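January, late afternoon

Rebuilt the demonstration set today. The old one had the bricks in four fixed spots, which made the policy look better than it was. It had learned the spots. When Jad shifted the blue brick by the width of one stud last week, the left arm closed on air and carried nothing to the tray, then opened over the tray as if it had done the job. The loss curve had given no hint of this.

New protocol, agreed with Jad Smadi before lunch:

Each episode begins with both grippers turned inward over the table and the tray on the left. Brick positions come from a random draw over the right half, with a minimum gap so the fingers can get down on either side. Orientation stays fixed for this round. I argued for randomizing that too, but Jad wants one variable at a time, and he is the one who has to read the failure logs. The right arm steadies the tray. The left arm picks a brick and passes it across. Color order is drawn separately from position so that the model can't pair the two.

We log joint angles, gripper width and the overhead view at 10 Hz. The old set was logged at 20 and half the frames were near copies of each other. Dropping the rate cut training time and did not change held-out error by any amount I could measure.

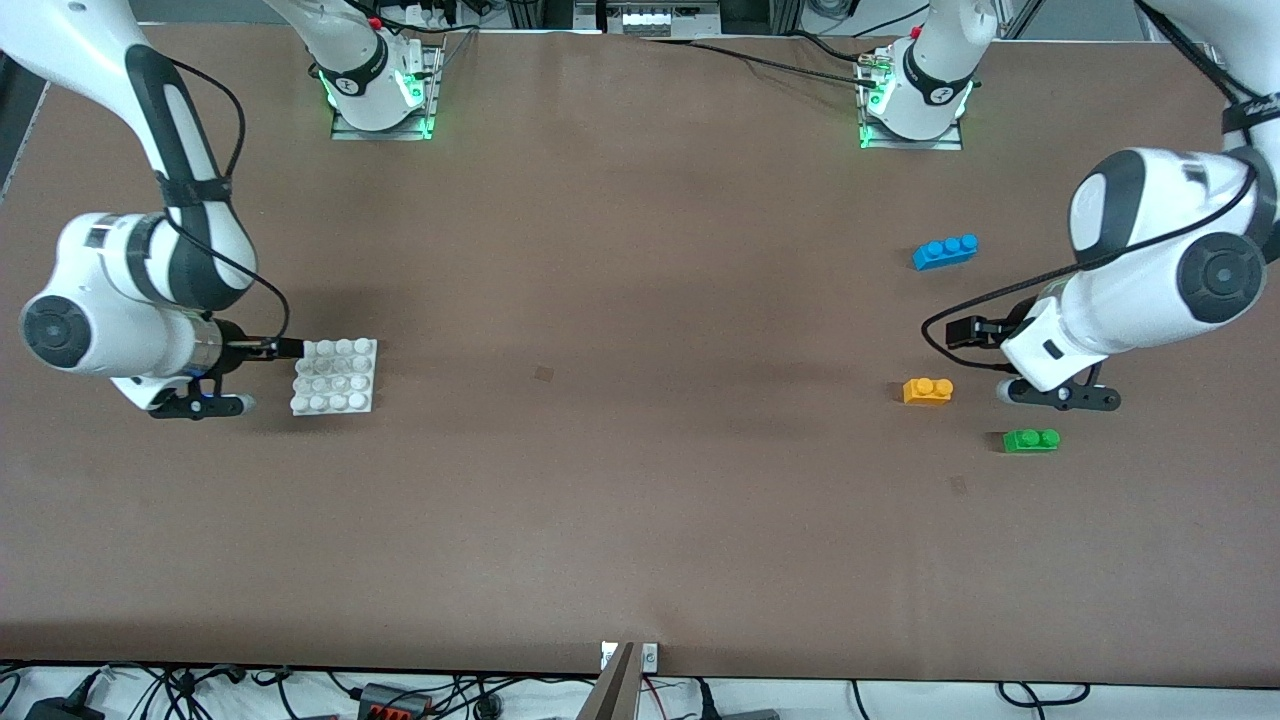 Start pose, new protocol. Right gripper at the tray, bricks near the left gripper.

The orange and green bricks are the difficult pair. They are the same length and close together, so a small error in the wrist angle puts a finger on the wrong one. Blue is longer and has given less trouble so far. In the first block of trials under the new draw, the policy trained on the old set completed 4 of 20. Of the failures, 8 were grasp misses and the rest were split between dropping the brick on the way over and stalling above the table with the gripper half open. I had expected more drops.

The stalls interest me more. The arm slows, the predicted action shrinks toward zero, and it sits there until the timeout. Jad reads this as averaging between two possible targets. I think he is right, but the test for it is simple enough that we should run it before writing it down as a finding: remove green, keep orange where it is, replay the same start pose. If the stall goes away, it is averaging. If it stays, I will look at the camera delay again.

Calibration held all day. I touched off both arms against the near fixture at 9 in the morning and again after the last block, and the offsets agreed to within the encoder noise. The marks on the table are still useful as a quick check on the overhead view, though one of them is getting faint.

Jarrah Paewai called from Clastham about the comparison runs. Her group uses the same task with a single arm and no handover, and she wants our episodes in her format. The timestamps will need converting. I said I would send the first batch once the stall test is finished, and that the old set should not be used for anything except as a baseline.

Things for tomorrow: run the stall test, green removed. Then collect the next block with the new draw, Jad on the left leader arm and me on the right. Rename the log folders, which still carry the Plemden project name. Ask Jarrah whether she counts a regrasp as a success. We do at present, and I am not sure we should.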